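Rechercher un produit, une référence… OK

Piètement de table Burach, réglable en hauteur

Fabricant : Ekero
Vente et montage : Eberhard
Prix : 1 488 francs, sans plateau
Dernière mise à jour : 5 mai 2026

Le Burach est un piètement à manivelle pour tables de travail, tables d'atelier et grandes tables de cuisine. Il se règle à la main, sans moteur ni raccordement électrique. Nous le vendons seul, parce que la plupart de nos clients ont déjà un plateau ou le font couper chez leur menuisier. Ceux qui préfèrent commander l'ensemble nous envoient les cotes avec la commande et nous établissons une offre séparée pour le plateau.

Le cadre se compose de deux montants en acier, de deux longerons coulissants et d'une traverse arrière. Les longerons s'ouvrent jusqu'à 1 646 mm. Pour un plateau plus long, il faut tenir compte du débord de chaque côté et ne pas poser de charge lourde sur les extrémités. La manivelle se place à droite ou à gauche. Le côté se choisit au montage et peut être changé plus tard, à condition de déposer la traverse et de retourner l'arbre de transmission. 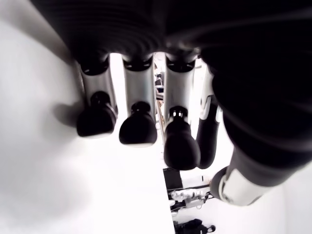 Main au-dessus d'une surface blanche.

Choix du plateau

Le piètement accepte tous les plateaux rigides assez épais pour tenir les vis fournies. Un plateau trop mince se creuse au milieu avec le temps, même si la charge est faible. En cas de doute, Urs Zürcher, à l'atelier, conseille d'ajouter une lisse sous le bord avant. Elle se visse dans les trous laissés libres sur les longerons et ne gêne pas les genoux en position basse.

Pour la couleur, c'est une affaire de goût et de lumière. Les plateaux clairs montrent les miettes et les traces de crayon, les plateaux foncés montrent la poussière et les traces de doigts. Une surface mate fatigue moins les yeux sous un éclairage direct. Une surface brillante se nettoie plus vite mais se raye de façon plus visible, surtout si l'on y fait glisser de la vaisselle ou des outils. Nous prêtons des échantillons, à rendre dans les deux semaines.

Les plateaux en bois massif demandent une fixation particulière. Le bois travaille en largeur selon la saison et un plateau bloqué par des vis serrées finit par se fendre. Demandez le jeu d'équerres à trous oblongs Pastonari (en supplément). Les vis se placent au centre du trou et se serrent sans forcer. Pour les autres plateaux, les vis standard suffisent.

Montage

Comptez deux personnes. Le cadre se monte à l'envers, sur une couverture ou sur le carton ouvert, puis on retourne la table une fois le plateau vissé. La clé est dans le carton, la visseuse n'y est pas.

1. Poser le plateau face contre la couverture et marquer le milieu au crayon.
2. Ouvrir les longerons à la longueur voulue et serrer les brides à la main.
3. Poser les montants, puis la traverse. La gravure doit rester lisible depuis l'arrière.
4. Emboîter l'arbre de transmission dans les deux montants, réglés au préalable à la même hauteur.
5. Contrôler l'équerrage en mesurant les diagonales, puis serrer définitivement.
6. Visser le cadre au plateau, retourner la table, régler les pieds.

Le point 4 est celui qui nous vaut le plus d'appels. Si les montants ne sont pas à la même hauteur quand l'arbre est emboîté, la table penche et le défaut reste à toutes les hauteurs. Il faut alors ressortir l'arbre, descendre les deux montants jusqu'à la butée et recommencer. Cela ne prend que quelques minutes si le plateau n'est pas encore chargé.

Sur un sol inégal, réglez d'abord les pieds du côté du mur. Les patins en feutre sont destinés au parquet et aux sols stratifiés. Sur du carrelage, gardez les patins en caoutchouc d'origine — le feutre s'y use vite et ramasse le sable.

Utilisation à plusieurs

Une table réglable sert rarement à une seule personne. À la maison, elle est bureau le matin et table de bricolage l'après-midi. Dans une salle commune, chacun la règle pour soi et la laisse ainsi. La règle graduée collée sur le montant gauche permet de retrouver sa hauteur sans mesurer. Notburga Ortner, qui utilise le Burach dans sa salle de cours depuis le mois de mars, a repéré les deux positions les plus courantes avec du ruban de couleur, une pour le travail assis et une pour le travail debout.

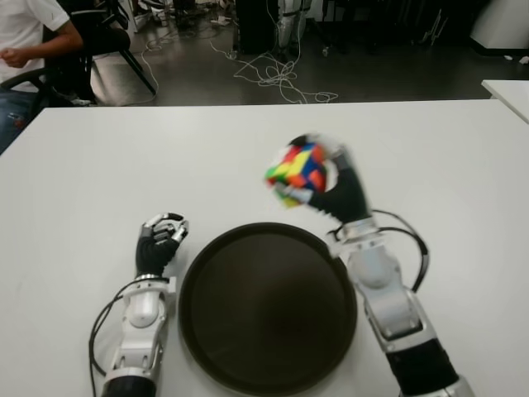
Avant de tourner la manivelle, retirez ce qui peut rouler ou se renverser. Le mouvement est régulier, mais le départ donne une légère secousse quand la table est restée longtemps à la même hauteur. Vérifiez aussi que rien ne se trouve sous les longerons : dossiers de chaise, accoudoirs, tiroirs ouverts. Repliez ensuite la manivelle sous le plateau.

Entretien

Essuyez les montants avec un chiffon sec. Une goutte d'huile pour machine à coudre sur l'arbre de transmission, une fois par an, suffit dans un logement. Dans un atelier où l'on ponce, faites-le plus souvent et passez d'abord l'aspirateur le long des coulisses. N'utilisez pas de graisse épaisse, elle retient la poussière et durcit.

Resserrez les brides un mois après le montage, puis à chaque déménagement. Les retouches de peinture se font avec le stylo fourni. Il est prévu pour le gris et le noir. Pour le cadre blanc, le stylo se commande à part.

Livraison et pièces

Le piètement est livré en deux cartons, parfois à un jour d'écart. Attendez le second avant de nous signaler une pièce manquante. Le délai habituel est de 11 jours ouvrables pour le noir et le gris. Le blanc est fabriqué sur commande et le délai figure sur la confirmation.

Toutes les pièces d'usure restent disponibles séparément : patins, brides, manivelle, arbre, embouts. Indiquez le numéro gravé sur la traverse. Les piètements de l'ancienne série ont un arbre plus court, qui n'est pas compatible avec le modèle actuel.

Conseil et offres : Jonas Moser
Pièces et réparations : Urs Zürcher

Contact | © Eberhard | Haut de page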